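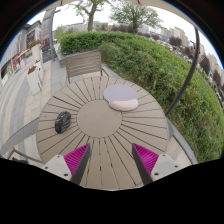 Photo: Róisín Mac Carthaigh

Filed under: Toys & Games > Care and Repair > Plush and Electronic Pets

How to clean a talking plush toy without killing the electronics

My daughter has a Hitwood owl that speaks, sings and moves its wings when you press the belly. It has been to the park, to the bathtub (not inside, only near), and under a bowl of tomato soup. I have cleaned it four times now, and also I cleaned other toys for the parents in our building, so I decided to write the method down. The label on this kind of toy says "surface wash only" and gives no more explanation. For a small spot this is enough. For a toy which a child sleeps with every night for one year, you will want to go deeper.

I am not an engineer. I learned to sew from my grandmother and I learned to solder from a library book. If your toy is still under warranty, read the paper first, as opening a seam will usually end it.

What kind of toy this works for

The method is for soft toys with a hard box inside, where the box holds the speaker, the batteries and the motor. In most of them the box sits in the belly or the back, and you reach the battery door through a flap closed with hook-and-loop tape. The Stilar bears and the Hitwood animals are both made this way.

It does not work for toys where the fabric is glued on a plastic skeleton, for example the walking dogs. With these, please do only the surface cleaning in part one. I tried to take the fur off a Travau puppy and the glue took half of the fur with it. I had to buy another puppy.

What you need

A small Phillips screwdriver, the kind for eyeglasses and toys
A seam ripper, or small scissors with a sharp point
Strong polyester thread in the color of the fur, and a needle
Mild liquid soap with no bleach, and no softener
Two white cloths and an old toothbrush
Cotton swabs
Rubbing alcohol, for the contacts only
A mesh laundry bag
A plastic bag with zip closing
A hair dryer which has a cold setting
A soft pet brush

The cloths should be white. I used a red one the first time and the owl had a pink chest for some weeks.

Part one: surface cleaning

Turn the toy off and remove the batteries. Do this even if you plan to clean only one ear. When a wet sensor gets pressed, the toy will start to sing, and the motor will pull on damp fabric.

Look at the batteries while they are in your hand. If there is white or green powder on the ends, put them aside for recycling and go to the section about contacts below.

Brush the whole toy dry. Crumbs and dust come off much easier before they are wet. Brush in the direction of the fur, and hold the fabric with the other hand so you do not pull at the seams.

Mix one teaspoon of soap in two cups of lukewarm water and beat it with a fork until there is foam. You will use the foam and leave the water. Take some foam on the toothbrush and work it in small circles on the dirty place. Then wipe with the first cloth, which should be damp, and after that press with the second cloth, which should be dry. Repeat until the dry cloth stays white.

Around the speaker be extra careful. The speaker is usually behind a thin part of the fabric with many small holes, and you can find it by feeling a hard ring with your fingertips. On this place I use almost dry foam and I hold the toy so the speaker looks down.

For eyes and noses of plastic, a cotton swab with a little soap is enough. Do not use alcohol on the eyes. Many of them have a clear coating and it goes cloudy.

Part two: taking the box out

Before you open anything, take some photos of the toy from all sides with the flap open. When you are closing it at eleven in the evening, you will be happy to have them.

Open the flap. In many toys the box is only sitting in a pocket and comes out when you pull gently. If it does, check whether there are wires going to the hands, feet or head. One or two thin wires in the direction of the paws are normal, as the touch sensors are there.

If the wires have a small white connector, you are lucky. Hold the two plastic halves with your fingernails and pull them apart. Never pull on the wires themselves. Put a piece of tape on each side of every connector and write the same number on both pieces.

If there are no connectors, the wires are soldered and you have two choices. The first is to open the seam on each paw and take the sensor out with the wire, so the whole system comes out in one piece, like a small octopus. The second is to cut the wires and solder them again later. I always choose the first. It takes longer but there is nothing to burn.

To open a paw seam, look for the place where the factory closed it by hand. The stitches there are bigger and not so regular as the machine ones. Cut every third stitch with the seam ripper and then pull the thread out. The opening needs to be only as wide as the sensor, which in the owl was the size of a coin.

Put the box, the wires and the screws in the zip bag, and put the bag on a high shelf. If you have small children at home, remember that screws and button batteries are dangerous for them, and do not leave the bag on the table even for a minute.

Part three: washing the skin

Take out the stuffing also. I put it in a pillowcase and shake it outside. If it smells, it can be washed by hand, but it dries very slowly and makes lumps. A new bag of polyester filling is cheap and I usually replace it.

Check again that nothing hard is left inside the skin. Feel the beak, the ears and the feet. In one Stilar bear I found a magnet in the left paw which I had missed, and it was good I found it before the water.

Put the empty skin in the mesh bag and wash it by hand in a basin, in lukewarm water with the same mild soap. Press and release, do not twist. Let it soak for ten minutes if it is very dirty, and then rinse until there is no more foam. Two rinses are usually enough for me, sometimes three.

You can use the washing machine on a cold delicate program with the lowest spin, if the toy has no printed face and no glued parts. I did this with the owl and it came out fine. I would not do it with an old toy.

Roll the skin in a towel and press with your hands to get the water out. Then dry it flat, inside out for the first half of the time and right side out for the second. Hot air melts the tips of the fur and they become rough, and this can't be repaired. With the cold setting of the dryer you can help it a little, brushing at the same time. In June mine dries in one day near an open window. In winter I give it three.

Cleaning the contacts

While the skin is drying, you can take care of the battery box.

Powder on the contacts comes from leaking batteries. Put on gloves. With normal alkaline batteries, touch the powder with a cotton swab which has a few drops of white vinegar on it, wait for the small bubbles to stop, and wipe clean. After this take a new swab with rubbing alcohol and wipe again. Leave the door open for an hour.

If a contact is dark but has no powder, rub it with a pencil eraser. A fine sandpaper also works, grain 400 or finer, with two or three light strokes. More than this will take off the metal coating and then it will rust faster.

Springs which became flat can be pulled out a little with tweezers. This alone has repaired two toys which the parents thought were broken.

Putting it back together

Test before you sew! Put in fresh batteries, connect the wires by the numbers on the tape, and press every sensor with the box lying on the table. If one paw does not answer, check that connector again, as it is almost always not pushed in fully.

When everything answers, remove the batteries again and feel the skin from inside with your whole hand. It must be completely dry, also in the corners of the feet. If you are not sure, wait until tomorrow.

Fill the head first, then the arms and legs, then put in the sensors and the box, and fill around the box at the end. The sensor should be close to the fabric with some stuffing behind it. If there is stuffing in front, the child has to press very hard.

Close the seams with a ladder stitch. You take a small stitch on one side of the opening, then a small stitch on the opposite side, and after five or six of them you pull the thread and the seam closes by itself. Use the thread double. Make the knot inside and pull the end through the body before cutting it. After this, pull the fur out of the seam with the needle.

Some questions I get from parents

The voice is slow and low after cleaning. Usually the batteries are weak. Put in new ones of the same brand, all together, and do not mix old and new.

The voice is crackling. There may be water in the speaker. Take the batteries out, put the toy with the speaker down on a dry towel and leave it for two days. Rice does not help, and the small dust from it goes inside.

Can I use the spray for carpets? I would not. Small children put these toys in the mouth.

How often should I do this? The surface cleaning I do every month or when there is a visible spot. The full cleaning I do once a year, or after a stomach illness.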